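Clellard Countertop Sealer and Care Kit, Tested on a White Kitchen Counter

I bought the Clellard kit in June after two years of wiping the same gray bloom off my white counter every evening. The kit is a bottle of cleaner, a smaller bottle of sealer, two cloths and a folded sheet of instructions. The bottle holds 570 ml of cleaner, and there is enough sealer for two coats on a normal run of counter.

The cleaner is the better half. It has very little smell and it lifts grease on the first pass. Tea rings took a second pass and a minute of waiting. It did nothing for an old turmeric stain next to my sink, but neither did the Qudah spray I used before, and the label makes no promises on that score.
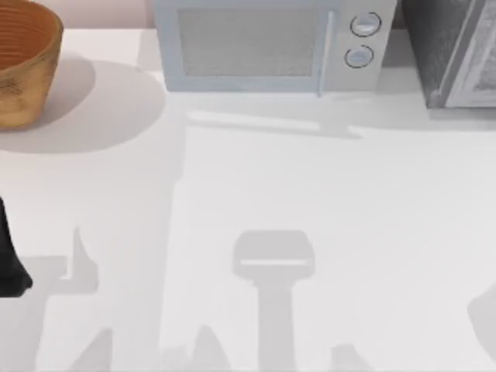 The sealer takes more patience. You clear the counter, clean it, let it dry, then rub the sealer on in small circles and buff it off after 7 minutes. If you leave it longer it goes tacky, and you have to put more on to get it off again. I did one section at a time and it took most of an afternoon, with drying.

Streaks were my main complaint. Under the ceiling light the counter looked fine, and at 8 in the morning I could see every place where I had changed direction. A dry buff with a clean towel fixed it. The cloths in the kit are too thin for this and started to shed by the second coat.

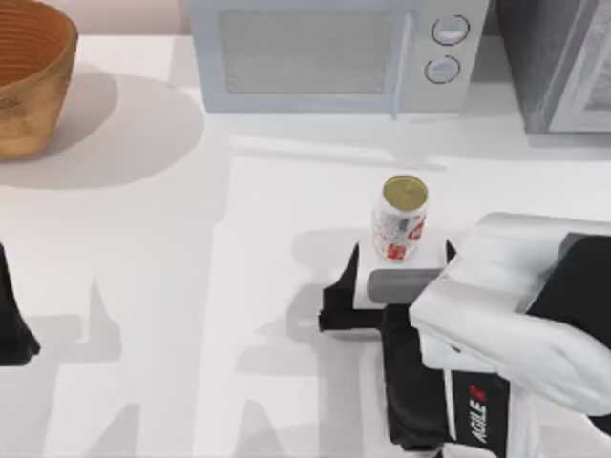 The instructions tell you to move everything off before you start, and I would follow them. I skipped it the first time and worked around things, and the finish has a visible edge where I stopped. A white microwave at the back of a white counter, with a woven bowl off in the corner, is easy enough to leave where it is, but crumbs and steam collect in those spots, so they need the sealer most. Lift the bowl, too – woven bottoms hold grit, and grit scratches a fresh coat.

After daily use, water still beads near the stove and has stopped beading by the sink. I expect to redo that end twice a year. The rest should go longer. Price is fair for the cleaner and a little high for the sealer, and refills of each are sold separately.

Good: cleaner works, low smell, clear instructions
Bad: poor cloths, short working time, streaks on white

Rating: 7 out of 10

Comments

tilebytile: Does it work on grout? My old sealer turned mine yellow.

slowkettle: Same problem with the cloths. I threw them out and used an old T-shirt.

parsnip1524: I found the Dorkasura one easier to buff but it smells for days. Might try this next.

Recent reviews

Grundodura Dish Rack, Large
Dorkasura Stone Polish
Qudah Kitchen Spray, Unscented
Four Sink Strainers Compared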